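The boat I wasn't supposed to be on smelled of diesel and oranges, and I was wearing somebody else's life jacket. It was a Tuesday in August, and I'd talked my way onto the umpire launch for the masters' heats at Flevano, which is a lake and a town and, for one week every summer, the place where people my age go to find out how old they are.

I row. Badly, but I row! I took it up at 46 after my knees gave out on running, and I've been hooked on the small politics of the sport ever since. So when the regatta lost its main sponsor last spring and everybody started shouting about lanes, I wanted to see it up close.

The shouting goes like this. Flevano has always raced on eight lanes. Putting in eight lanes means buoys, cable, anchors, divers and a crane, and most of that gear gets rented from a company called Goossens, which also rents to half the lakes in the region and charges the way you'd charge if you knew that. Last year the organizers floated a plan to cut down to six lanes and run more heats. Cheaper setup, longer days. You would have thought they'd proposed draining the lake.

"Six lanes is a club picnic," Valdir Mendonça told me, with his mouth full of actual picnic. He's been coming for 19 years, he coaches a women's eight, and he had driven two days with a trailer to get there. He wasn't joking, either. For him the eight lanes are the event. You line up with seven other crews and you feel like somebody.

Boglárka Vass, who runs the entries desk, sees it differently (she would, she's the one who has to make the draw work). Entries this year came to 1,915, and that sounds terrific until you see how they fall. The men's singles in the fifties age groups are packed. The older women's quads had 3 boats. "So I have eight lanes and three boats," she said. "Who is the crane for?"

I didn't have an answer. I ate one of her crackers.

She showed me the draw on her laptop, which runs on a program called Zitero that everyone complains about and no one will replace. You drag a crew into a lane and it turns green, or it turns red because the stroke seat is also racing twelve minutes later in a double. She had a whole column of red. She'd been up since four moving people around like dinner guests who've all dated each other.
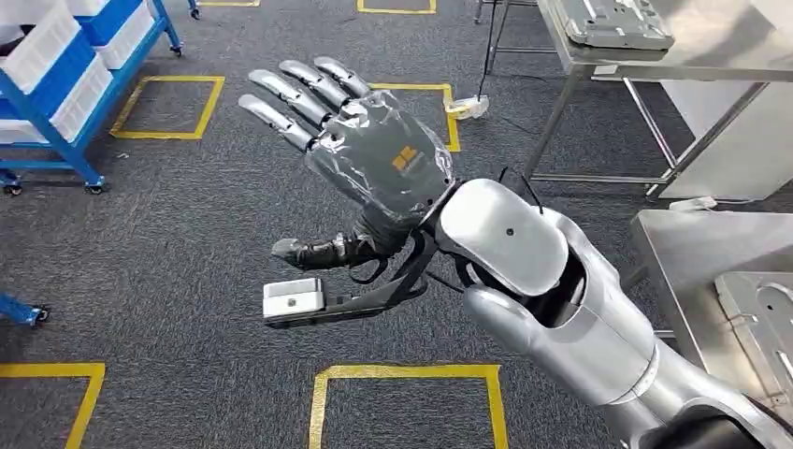

*Silver arm, hand wrapped in plastic film.*

Back to the launch. Neusa Furtado was umpiring, standing up the whole way down the course with her flag tucked under one arm, and I learned more in six minutes behind a race than I have in years of sitting in the stands with a hot dog. From the bank you see boats. From the launch you hear them. You hear the guy in lane five telling his pair partner, quite politely, that he's about to be sick. You hear the oarlocks clunk when somebody gets tired and starts washing out at the finish. Neusa raised her flag at a crew wandering toward the buoys and called their lane, and they jerked back like kids caught passing notes.

She's for six lanes, by the way, or at least she isn't against. Her worry is wind. The outside lanes at Flevano catch a crosswind after lunch, and lane eight is a misery. Draw it in an afternoon final and you may as well bring a sail. Crews have protested over it, and she's had to sit through every one of those hearings.

Then there's the money, and I'm sorry, but there's always the money. Anselmo Portela keeps the books, and he let me look at the budget over coffee. The course setup eats more than the medals, the medics and the referees' lodging put together. A local outfit, Tokden, has offered to lend its workboats for free if the town lets it keep a dock there through the winter. The town hasn't said yes. The town hasn't said no. Anselmo has written to them over 2 dozen times and he's got the folder to prove it.

What I kept hearing from rowers, though, had very little to do with lanes. Jailson Amaral, who races a single and drives a school bus the rest of the year, wanted to talk about showers. There were two working ones at the boathouse. He also wanted somewhere shady to leave a boat between heats, and a schedule that didn't change after breakfast. "Put me in whatever lane," he said. "Just tell me what time."

I raced on the Thursday, if you're wondering. Lane seven, fifth place, one very ugly crab at the halfway mark. My doubles partner has forgiven me, mostly, and we've sent in our entry for this year. The form still has eight boxes on it.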